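Home | News | Robotics | Reviews | Archive | Contact

Jorkberg will rent you a tidy-up lesson by the month
By Taha Alaoui
June

Teaching a machine to put things in a cupboard is now a subscription. Jorkberg has begun shipping its Stultisness kit, a hand-held gripper with a camera on board. A person holds it, does the chore, and the recordings are used to train a robot arm to do the same.

The fee is $467 a month, software included, with a minimum term of 6 months. The cupboard is extra.

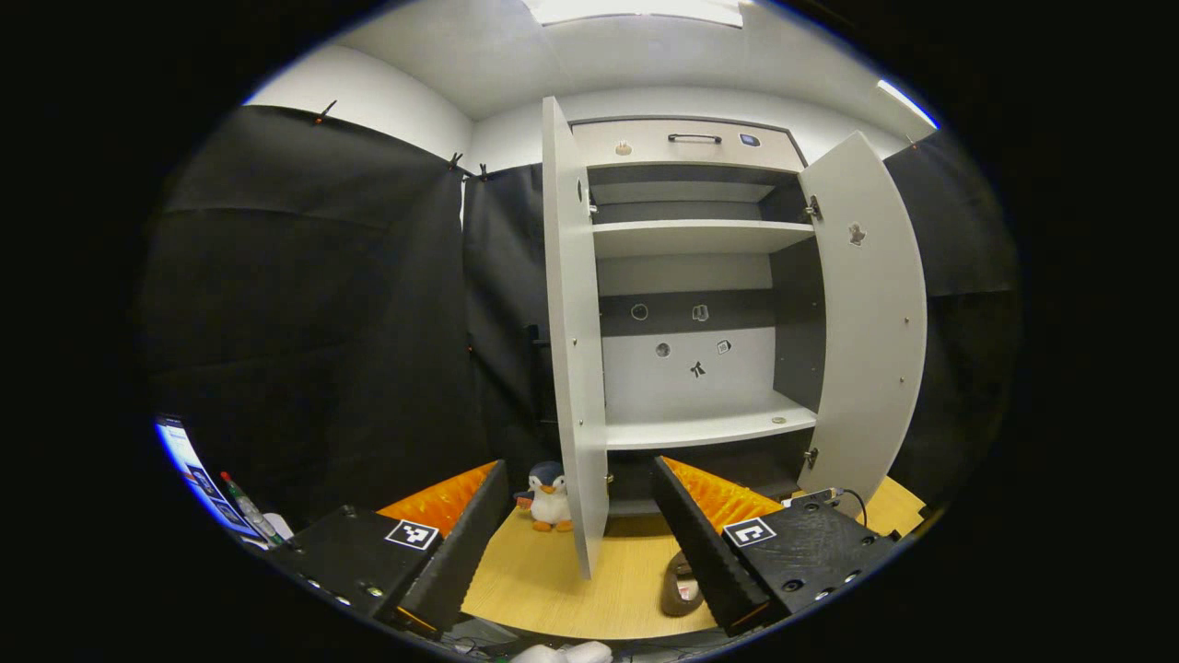 Buyers also get access to a library of more than 400 practice tasks, most of which a bored child could do and would refuse to. Opening doors and putting soft toys on shelves feature heavily. Jorkberg calls this its "household foundation tier," a grand name for a plush penguin.

The hardware is sensible enough. The finger pads are orange, ridged and replaceable, and the square markers on top help the software work out how far the grip is open. The cable is less lovable — it has opinions about where your elbow should be — and the manual spends 14 pages on calibration before anyone is allowed to pick anything up.
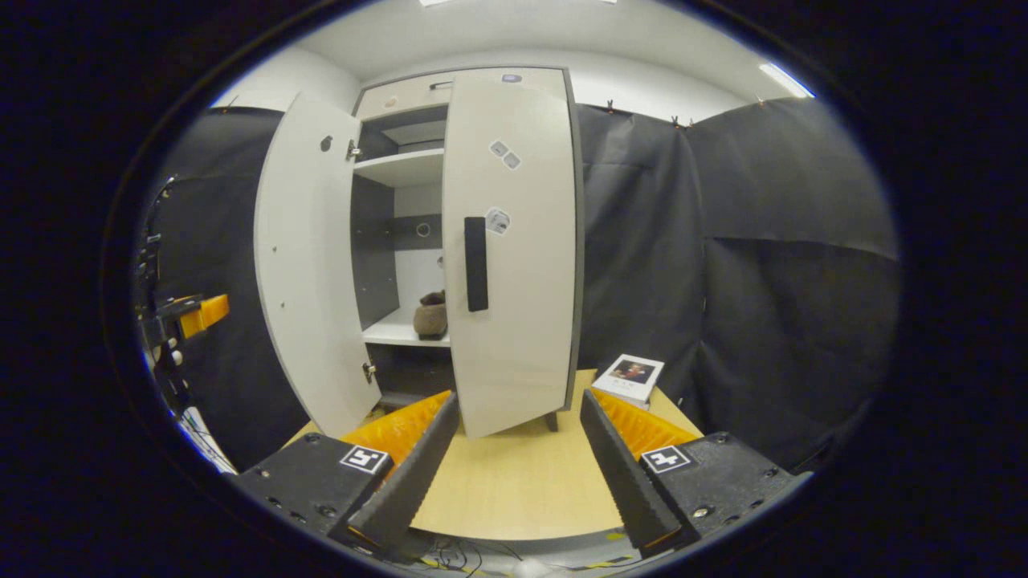 Open doors, orange pads and a brown item on the lower shelf.

Skevadach, the reseller handling orders, is offering a starter day for new customers. De Smet, which sells a rival kit, has responded by cutting its setup fee and saying very little else.

Jorkberg says a version without the cable is planned. It has not given a date, though the waiting list is already open, and there is a charge to join it.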